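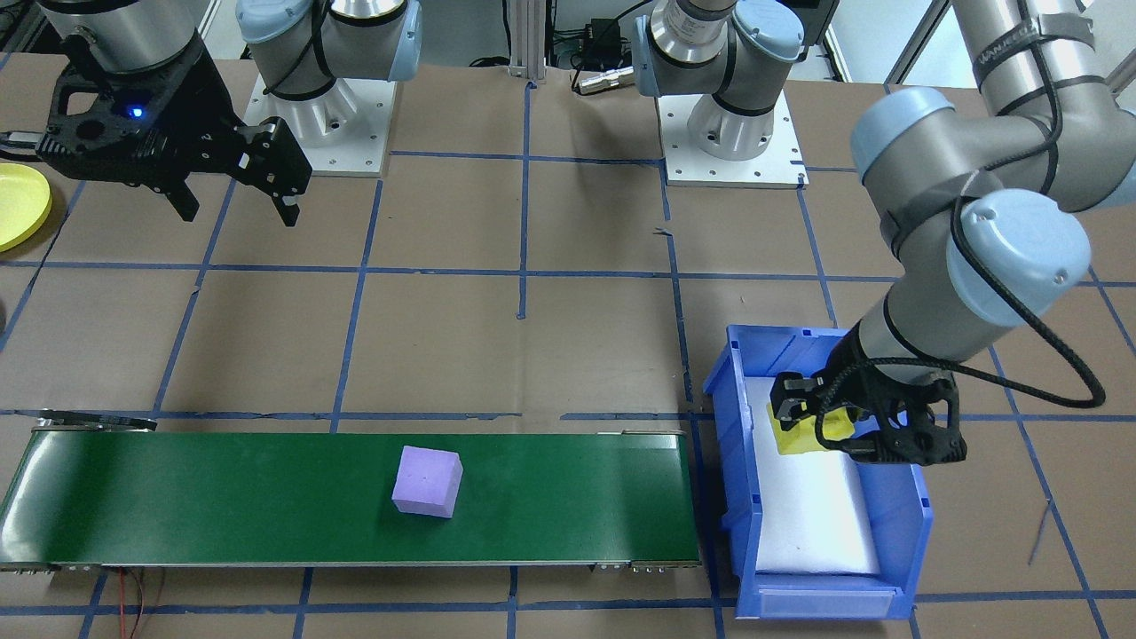 Projects > Collections care > Nodby store > Progress reports

Nodby Store Rehousing: Progress Report to the Khoury Fund
Reporting period 2, to the end of August
Prepared by Dzintra Raudsepp, collections manager, Dristolbridge Museum

1. Position against plan

The grant covers the rehousing of the small ceramics and social history material held at Nodby. The project remains within budget. Inventory work is ahead of plan, shelving is on plan, and packing is behind by four weeks.

At the close of the period 290 objects had been checked against the register, condition-graded and given a confirmed shelf location. Most were sound. The commonest faults were old adhesive repairs that have yellowed and accession numbers written directly on unglazed surfaces. These have been noted on the record and left alone, as treatment falls outside the grant.

2. Environment

Relative humidity in the north bay drifted upwards through the first half of the period. The cause was a failed door seal, replaced in August. Readings have since returned to the agreed band. The south bay was stable throughout.

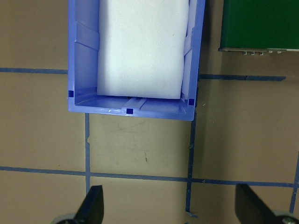 The loggers are downloaded monthly and the readings kept with the building file. Samer Boutros has moved one logger from the loading door to the middle of the north bay, where it gives a fairer reading of conditions at shelf height. The old position exaggerated every delivery.

3. Packing

The delay arises from the supply of acid-free tissue. The first delivery was the wrong weight and was returned, and the replacement came from Ranville after the planned start date. Packing has now resumed on the lower shelves.

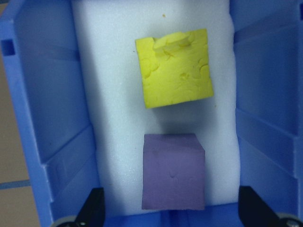 The packing specification has been revised following comments on the first report. Stacking inside containers is no longer permitted for any object graded fair or poor. Small solid pieces may share a blue plastic bin provided they rest on a white foam pad with a strip of bare foam left between one and the next, as with the yellow and purple cubes. Hollow wares continue to be boxed singly. Lids are packed beside their vessels and carry the same number.

4. Expenditure

Spending on materials was lower than forecast because of the returned tissue. We request permission to carry 3,000 forward into the next period under the same heading. No transfer between headings is sought.

5. Next period

Packing of the upper shelves, north bay first. Relabelling of shelf ends. Completion of location records for the boxed textiles, which were added to the scope at the last review. A revised timetable is attached as Annex A.

Related items
Nodby store: progress report, period 1
Annex A: revised timetable
Shelving at Nodby: note on floor loading
Access to stored collections during building work

This site uses cookies to remember your settings. Accept | Manage preferences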